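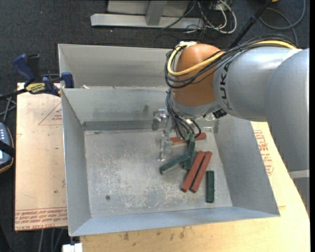 One of you asked after the last session whether a jumble is really something you can study, or whether it's just what you get before somebody tidies up. I loved the question, and these notes are my longer answer to it.

Storage and Packing, Unit 4
Loose blocks in open bins
Okside evening program, handout revised Oct 13, 2024

Yes, you can study it! Loose goods follow habits, and once you know the habits you start seeing them in toy chests, lumber offcuts and the drawer where you keep batteries.

Terms for this unit

Bulk fill: goods go into a container with no placing by hand.
Placed fill: each piece is set down in a chosen position.
Fill ratio: how many pieces fit as a bulk fill, divided by how many fit as a placed fill. Same container, same pieces, level with the rim both times.
Bridge: a piece held up by others or by a wall, with open space under it.
Leaner: a long piece standing on end or close to it, supported by a neighbor or a wall.

Why long blocks are so interesting

A cube doesn't much care which way it lands. Turn it a quarter turn and it takes up the same room. A long rectangular block has three quite different ways to rest: on its broad side, on its narrow side, or on end. It can also get caught between any of these if something stops it on the way down, and every block that gets caught changes the landing spot for the next one.

Look at the red and green blocks in the grey sheet-metal bin. One green block is nearly vertical and another is on the diagonal, with one end meeting it. Six blocks in all, and already you have more than one direction to deal with. Sketch how you would lay all six side by side, then sketch the outline of the floor space you'd get back. Do it by eye, no ruler.

The open space around a tilted block is mostly wedge-shaped. Another long block can't use a wedge. A small cube might. This is why mixed sizes often fill a container better than one size alone, and it's also why a box of mixed sizes is such a pain to sort afterward.

Results from the September session

We used the small beech blocks and the Lalis tub on the long table in the Núñez room. Empty, the tub weighs 977 grams – write this on your sheet, people forget to subtract it and then get some very exciting numbers.

Placed fill: 3,892 blocks
Bulk fill, poured from the scoop: 2,818 blocks
Fill ratio: 0.72

We got the totals by weighing, with a hand-counted batch to set the weight per block. I was delighted with that ratio. Before we started, most guesses on the board were well under it. The blocks were short and smooth, and I'd expect a lower figure for longer ones. Please don't quote 0.72 as a rule for anything except that tub and those blocks.

Shaking

A gentle side-to-side shake lets leaners come down and small gaps close up. Lifting and dropping the container works too, but it's loud and it dents sheet metal. Either way the first few shakes do most of the work. Plot level against number of shakes and you'll get a steep drop and then a long, nearly flat tail. Do plot it, it's a lovely curve.

Walls matter more than you'd think. Blocks near a flat wall tend to line up with it, and the corners often keep a leaner long after the middle has settled. In a narrow bin nearly everything is close to a wall, so don't compare a narrow bin with a wide one and blame the blocks.

For the practical

Bring the Gerker worksheet, pages on bulk fill only. You'll work in pairs with one bin and one set of blocks.

Pour once, and leave it alone. Draw what you have from directly overhead. Mark leaners with an L and bridges with a B. Shake ten times, draw it again on a fresh square. Then empty the bin and do a placed fill with the same blocks.

If you have two colors, pour one after the other and note where the first color ends up. Last year's group found plenty of the first color showing at the top after shaking and argued over it through the whole break.

Reading before next time: the section on nesting shapes, up to the egg trays.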